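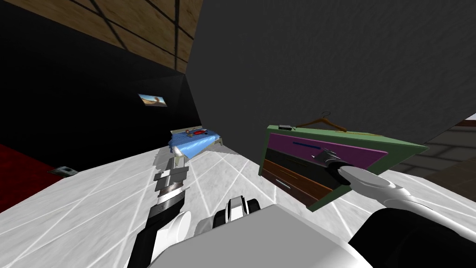

Can a machine do the bedroom yet?

magdolna_toth
Posted 17th October
I keep reading that household robots are nearly here, so I have been trying to work out which chores they can do. Floors are sorted, more or less. What I would pay for is putting clothes away. That means opening a drawer, laying things flat, shutting it again, then hanging up whatever is left. All the tests I find are in simulation, with one arm on the drawer front and the other one over by the bed. Has anyone seen it done in a real house?

Stireck
Not in a house. I work in a packing shop and we have two arms on the line. They cost a lot less than they used to and they pick 1,150 cartons a shift. But the cartons are all the same size and they arrive in the same place. A chest of drawers in somebody's bedroom is a different job.

fidulholm
Drawers are easier than people make out. It's one handle and one direction. If the gripper gets hold of the handle and pulls straight, it opens. Clothes are the hard bit.

Stireck
Your drawers must be newer than mine. Mine needs a lift on the left side and then a shove with the hip to close. Put that in your simulation.

fidulholm
You can, people do. They change the friction and the weight on each run so the arm learns to cope with a sticky one. A sim gets you 1,000 tries overnight and doesn't wreck the furniture.

Stireck
It gets you 1,000 tries at a drawer somebody has drawn. We had a trial at work that scored 89 per cent on the computer and then couldn't get a lid off a tub. The supplier went away and we went back to doing it by hand.

magdolna_toth
What about hangers? I would have thought a thin hanger was worse than a handle.

takacs_j
Much worse. I did a term on this at college. Thin things are hard to pick up off a flat top, the fingers knock them along. Bed sheets are bad as well because the shape changes every time you touch them. We spent about 40 hours on folding a towel and I would not have put it in my own airing cupboard.

fidulholm
How long ago was that though? The towel videos now are quite good.

takacs_j
Four years. They are better now, I agree. They are also mostly sped up, so check the corner of the video before you get excited.

magdolna_toth
So drawers maybe, clothes not yet. I will stick with the vacuum and do the rest myself.

Stireck
Sensible. Ask again next October.

fidulholm
I still say two years for drawers – proper ones, in a normal house. Socks after that.

Contact Sornmont Forums | © Sornmont | Back to top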